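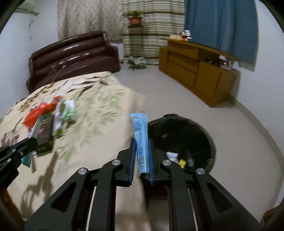 *Skemberg con un sobre de plástico celeste entre las almohadillas.*

# Skemberg, pinza de mano de dos dedos

Skemberg es la pinza de mano de Dasico para grabar tareas de orden y recogida en alojamientos. La maneja una persona, con la misma geometría de dedos que monta el robot Rai, y cada recogida queda guardada para entrenarlo. Se vende por pares, izquierda y derecha, y también por unidades sueltas como repuesto.

Está pensada para el personal de pisos: gente que ya sabe vaciar una habitación y que no tiene por qué saber nada de robótica. La formación inicial ocupa una mañana y se hace en el propio alojamiento.

## Qué incluye el par

- Dos pinzas de mano, con cámara en cada una
- Un juego de almohadillas azules montado y otro de recambio
- Base de carga doble
- Maletín rígido con asa
- Guía de tareas en español

## Datos técnicos

| | |
|---|---|
| Peso por pinza | 971 g |
| Dedos | 2, con movimiento simétrico |
| Articulaciones | Brazos negros con pasadores metálicos a la vista |
| Almohadillas | Azules, sustituibles sin herramientas |
| Autonomía de grabación | 4 horas |
| Accionamiento | Manual, por gatillo |
| Uso | Interior |

El peso se nota en la muñeca. Recomendamos turnos de grabación cortos y alternar la mano que más trabaja. La correa de antebrazo se pide aparte y encaja en las dos pinzas del par.

## Tareas para las que sirve

La guía trae fichas para las tareas habituales: recoger envoltorios y bolsas de encima de la cama, pasarlos a la papelera, retirar textil pequeño y devolver objetos a un estante. Los sobres y envases blandos son lo que más práctica pide. Conviene cogerlos por el centro y soltar el gatillo solo cuando la pinza ya está sobre la boca de la papelera.

Los objetos del huésped se quedan donde están. Si hay duda sobre un artículo, se deja y se anota en la ficha. Rai aplica el mismo criterio: ante un objeto que no reconoce, no lo toca y avisa al móvil de la planta.

Con dos pinzas se puede sujetar con una mano y coger con la otra. Para residuos pequeños suele bastar una, y la segunda se mantiene abierta y a un lado, sin tapar la zona de trabajo.

## Cómo se usa en Nuvum

Nuvum gestiona 322 apartamentos turísticos y empezó con un par de Skemberg en una sola planta. Las primeras 193 grabaciones las hizo el equipo de pisos dentro de su horario, en apartamentos amueblados como los encuentra cualquier huésped, con colcha estampada, sofá, cortinas y mueble bajo.

Lo que ha cambiado en el turno:

- Rai entra antes que la persona y hace la primera recogida de residuos ligeros.
- La camarera de pisos revisa, hace la cama y limpia el baño. Ninguna de estas tareas está automatizada.
- El cierre de la habitación lo firma siempre una persona.
- Las horas de grabación se pagan con un complemento y son voluntarias.

El reparto dio problemas al principio. El robot iba más despacio que el equipo y había que esperarlo en el pasillo. Se resolvió cambiando el orden de las habitaciones, de forma que nadie entra mientras Rai trabaja.

«Nos agachamos menos a por papeles, eso sí. A cambio hay que repasar lo que deja el robot, y ese repaso lo pusimos por escrito en la hoja del turno para que cuente como trabajo», explica Ankit Shukla, responsable de pisos en Nuvum.

La plantilla se mantuvo. Dos personas pasaron a preparar las sesiones: colocan los artículos, comprueban que la papelera tiene bolsa y descartan las grabaciones con errores. Una toma normal comienza con unos cuantos paquetes pequeños juntos sobre la cama, la papelera redonda pegada a ella y las mandíbulas abiertas.
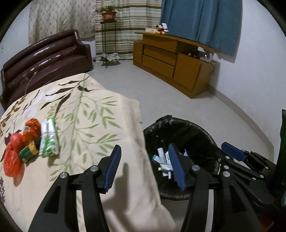 ## Mantenimiento

1. Limpiar las almohadillas con un paño húmedo al final de cada turno.
2. Revisar los pasadores una vez por semana. Si alguno tiene holgura, retirar la pinza y pedir el recambio.
3. Cambiar las almohadillas cuando se pierda el relieve.
4. Guardar el par en el maletín con los dedos abiertos.

No sumergir ni usar con vidrio roto, agujas o residuos líquidos.

## Imágenes y privacidad

Las cámaras graban solo con el gatillo armado. Las sesiones se hacen en habitaciones sin huéspedes, y el alojamiento decide cuánto tiempo conserva los archivos. Dasico no recibe grabaciones si no hay un acuerdo firmado.

## Pedido

Plazo de entrega habitual: tres semanas. Los pedidos de repuestos salen antes. La correa de antebrazo vuelve a estar disponible en octubre. Para solicitar un par de prueba hay que indicar el número de habitaciones y si el alojamiento ya trabaja con Rai.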